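Serkix two-arm simulator, tried at the Grostness open day

I went to the Grostness open day in October to see the Serkix simulator, which lets you practise assembly jobs with two robot arms before you touch the real ones. Jennylyn Sison ran the demonstration and Jomar Ignacio looked after the queue. Visitors got a turn each at the controls.

Setup is simple. You pick a task, choose a view and start. The wrist view is the one I would use most, as it puts you right behind the fingers. The drawback is that they are large and dark and take up both lower corners, so you have to learn to work through the gap. The side view is easier for beginners but poor for judging height.

Jennylyn had loaded a task with small parts on a block. Shadows are soft and helped me place things. The parts are all much the same grey, and I would like an option to colour them. 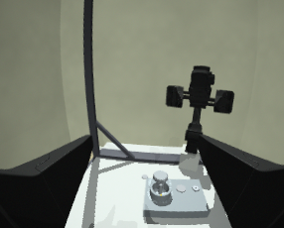 Wrist view in Serkix: capped container on its platform, second arm at the back.

A single licence costs £400, and a school pack covers 50 seats for £1899. Support is by email only. The manual is clear on the controls and thin on making your own tasks. I would buy it for a training room, but I would ask for a trial first.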